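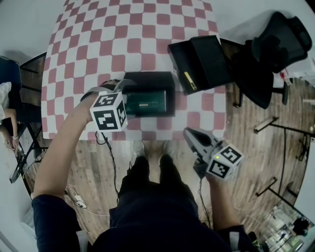 Hand-held grippers in use at a table during the Trimar open day in Lund.

Trimar Opens Its Doors to the Neighbors for a Day of Robots, Coffee and Hands-On Practice

LUND, Jun 21, 2022 – Trimar, which builds tools for teaching robots everyday handling work, welcomed more than 1,000 visitors to its first open day this month, and everyone here is still a little hoarse from all the talking. Families from down the street, students, retired machinists, a good many people from local packing and warehouse firms and at least one very patient dog came through the building to see how a robot learns to pick something up and put it down again.

The day was planned as a small affair. Invitations went out to the businesses on our own block and to the schools nearby, and we thought we might fill the front rooms for an hour or so after lunch. By mid-morning the line was out past the bicycle racks, and the coffee had to be sent for a second time. We would like to thank our neighbors for being so good-humored about the wait, and the bakery on the corner for staying open later than it had meant to.

The best-loved stop on the tour was the demonstration table, laid with a red-and-white checkered tablecloth, where members of our team worked with a pair of hand-held grippers. The operator holds one in each hand and goes about an ordinary job with boxes and small items, opening, reaching, placing and closing, much as you would at your own kitchen table. Each gripper carries a white cube with black-and-white marker patterns on it, and the patterns help the system work out where the gripper is and which way it is turned. The recorded movements are later used to train a robot arm to do the same sort of job.

"People expect to see a big machine behind a fence, and then they see somebody standing at a table with a checkered cloth on it, and they come closer," said Halfdan Holst, head of demonstrations at Trimar. "I must have explained the markers 70 times and I was happy to do it every time. The children ask the best questions, I have to say. One girl wanted to know if the robot would learn her bad habits too, and I told her yes, it certainly would, so we had better practice nicely."

Visitors who wanted a turn of their own could sign up for a practice session in the next room. Sessions were meant to last 30 minutes, with time for a short introduction, a few warm-up tries and then a simple packing job from start to finish. Most people found the first few tries harder than they had expected. You have to get used to having a pair of gripper fingers where your own fingers ought to be, and a box lid that gives you no trouble at all at home can suddenly seem very stubborn. By the end of a session many of our guests were chatting away while they worked, and several asked if they could go around again (they could, as long as there was a free place).

Upstairs, the team showed Pravside, the software we use to look through the recordings and sort them before training begins. It may sound like the quieter half of the business, and it is, but the room was full all afternoon. Guests could follow a recorded job step by step on a large screen, see where a grip had slipped, and hear from our engineers about how they decide which recordings to keep. A good recording does not need to be a fast one. A steady, unhurried movement is usually of more use to us than a quick one, and this came as welcome news to quite a few people who had just been downstairs struggling with a lid.

The open day was held together with Flullico, a packaging company that has been working with Trimar since last year on the handling of small boxed goods. Kári Kárason, operations manager at Flullico, spent the day at the welcome desk and gave 2 short talks on what his company hopes to get from the work.

"We pack a lot of small things in a lot of small boxes, and the orders change all the time," said Kárason. "What I like about this way of working is that our own packers can show how the job is done. They know where to put their hands, and they know which box is going to be awkward before they even open it. It was a pleasure to have some of them here with their families, and I think they were rather proud to show it off, as they should be."

Flullico staff will be back at Trimar after the summer break to record more packing jobs, with a wider range of box sizes and some of the fiddlier closures that have been left until last. The two companies plan to share what they have learned with other firms in the area at an evening meeting in the fall. Details will be sent out to everyone who left an address at the welcome desk.

Because so many people had to be turned away from the practice sessions toward the end of the day, Trimar will also be setting aside a number of afternoons for small group visits. These are free of charge and open to schools, clubs, companies and anyone else who is curious. No technical background is needed, only comfortable shoes, as there is a fair amount of standing. Groups that signed the waiting list at the open day will be offered the first places.

A child's blue raincoat, a pair of reading glasses and a very nice umbrella were left behind and can be picked up at the front desk during office hours.

About Trimar
Trimar develops hand-held recording tools and software for teaching robots to handle everyday objects. The company is based in Lund and works with partners in packaging, storage and light assembly.

Press contact
Halfdan Holst, Head of Demonstrations, Trimar, Lund
Requests for interviews and group visits may be made through the front desk.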